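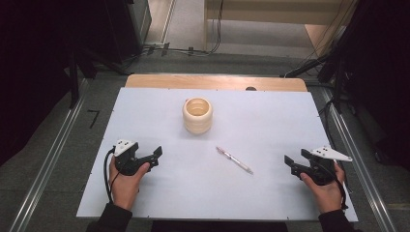
Pen and cup on the white board, both grippers in my hands.

17th October

Today I finished the second draft of the rules for the table. The first draft was from July and it was too long, four pages, and I think people read the first page and then went by memory. I also did this. So now I try to make it one page, printed on both sides if necessary.

I worked with the pen and the cup, because these are the objects we use for training new people. When I write a rule I like to do the thing at the same time, slowly, and say the rule in my head. If I can not say it before my hands arrive at the object, the rule has too many words.

The first rule is about the start position. In the old text it was written "hands in neutral position," and each person understood neutral differently. I changed it to this: both grippers over the board, one near each side, jaws pointing to the middle, a little open. Then you wait for one slow breath before you move. I wanted to write a number of seconds there, but then people look at the clock and not at the board. At Zerkix, where I worked before, they had a number for everything, and we were always arguing about the number.

The second rule is about the marker plates. Do not touch the dots with the fingers, do not put the gripper down on its plate, do not clean the plate with anything except the dry cloth. If a dot is damaged, stop and write it in the book. I had written "inform the responsible person," but in the evening there is often no responsible person in the room, only me, and I do not need to be informed by myself.

The third rule gave me trouble the whole afternoon. It is about cables. The cable should hang down on the outer side of the hand and must not cross the board. This is simple to say. But a person who is shorter, or who sits closer, gets a different loop, and when they reach for something at the far side of the board the cable can pull the wrist back. I do not want a rule that works only for my own arms. For now I wrote: "Before the first recording, reach once to the far edge with each hand. If you feel the cable, stop and arrange it again." I am not sure that "arrange" is the right word. Maybe "fix," but fix can also mean repair.

Then the objects. In the Plusura guideline, which we follow for most things, the operator should change the place of every object between two recordings. It does not say by how much. So people move the cup by the width of a finger and they say they changed it. I understand them, it is late and they want to go home. I wrote that the cup must stand in another part of the board, and the pen must point in another direction. In a set of 200 recordings this is a lot of extra moving, and I will hear complaints. I already prepared my answer, which is that last month we threw away 100 recordings for exactly this reason and had to do them again.

I had a longer discussion with myself about mistakes. The old draft said that a failed grasp must be deleted. The people from Vodix, who use our recordings, told us they would like to keep them, with a note. I agree with them now, although in July I did not. If somebody drops the pen and takes it again calmly, this is useful. If somebody drops the pen and then pushes it around with anger, it is not useful, but how do I write this in a rule? I wrote "Continue only if you can continue at the same speed." Tomorrow I will read it again and probably I will not like it.

One more thing, about clothes. Dark sleeves, down to the wrist, no watch and no rings. This was already in the old text and everybody follows it, so I left it like it was.

My shoulders are tired in the evening. There is a rule for this too, a pause after some 3 sets, and I did not follow it today because I was only testing and told myself it does not count. I should write that it counts.

The page goes to the Chung office for checking of the language before we hang it on the wall. They will surely move my commas. I still have to write the part about switching off, and to ask if we may keep a printed copy beside the table or only outside the curtain.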